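Mengal Folding Table, White Top

Home > Furniture > Tables > Folding and occasional

Item no. 1399
In stock at Stovton and Sulville. Prustcombe by order only.
Page updated 29 Mar 2018

Our best selling folding table, back again with the new leg lock. Same white top, same rounded corners, same price as last season. Good for craft rooms, bake sales, church halls, extra seating at the holidays, whatever you need a flat surface for.

Ships flat in one carton. No assembly apart from the feet caps, which are in the small bag taped under the top. Please check for the bag before you throw the carton out, we get a lot of calls on this.

What changed from the old model

New leg lock, slides instead of the ring type. Quieter. Doesn't pinch.
Feet caps now gray, used to be black and left marks on light floors.
Carry handle moved to the long side.
Top is the same. Old covers and pads still fit.

If you have the old model and just want the new caps, ask at the counter, they're sold in packs of four. The lock can't be swapped over, sorry. Different bracket.

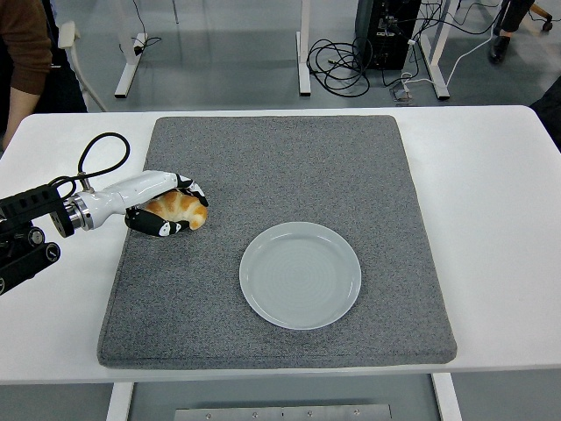

Height is 28 inches with the legs locked. That's a touch lower than most dining tables, so regular dining chairs work fine but a chair with high arms might not slide under. Measure your arms first! Stools are no problem. We don't make a tall version right now. People ask every spring. Leg extenders from other makers may fit but we haven't tested any, and using them ends the warranty.

Two tables will sit end to end without a gap if the floor is level. There's no clip to join them. A tablecloth over both hides the join pretty well, and the rounded corners leave a small notch on each side, so don't set a glass there.

Cleaning

Damp cloth, drop of dish soap, dry it off after. Do the underside once in a while too, dust gets in the brackets.
No scouring pads. No bleach. The white will dull and you can't polish it back.
Ink and marker: rubbing alcohol on a cotton ball, small circles, try a corner first.
Tomato sauce, curry, beet juice: wipe right away. Left overnight they will stain.
Candle wax: let it harden, lift with a plastic scraper, then soap and water.

Heat

Not a heatproof top. Warm plates ok, pans straight from the stove are not. Use a trivet or a thick pad under anything you wouldn't hold in your bare hand. Heat marks show up as a yellow ring and are not covered under the warrenty.

Same goes for hair tools and glue guns. Craft people, please use the stand.
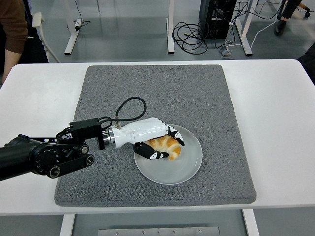
Delivery and pickup

Carton is 86 inches around at the widest, so it won't go in every trunk. Fold your back seats down before you come. Stovton has a loading bay behind the store, ring the bell and somebody will bring it out. Sulville pickup is at the front desk, street parking only.

Home delivery to both towns and most addresses in between. Driver brings it to the door, not up stairs. If you live in an apartment have a second person ready, it's an awkward shape on a landing.

Prustcombe orders go out on the weekly truck. We'll call when its in. Held for 2 weeks, then it goes back on the shelf.

Returns

Unused, in the carton, with the bag of caps. Bring the receipt or the card you paid with. Opened tables can be exchanged for a fault but not for a change of mind.

Scratched on arrival? Tell us the same day if you can. Keep the carton.

Warranty

Legs, lock and hinges are covered for home use. Top is covered for cracks and peeling, not for scratches, stains or heat. Rental companies and schools, ask about the trade terms, they're different and there's a separate form.

Goes with

Mengal stacking stool
Mengal storage cart
Feet caps, pack of four
Carry bag, fits old and new model

Carry bag is out of stock until August. You can leave your number at either store and we'll put one aside.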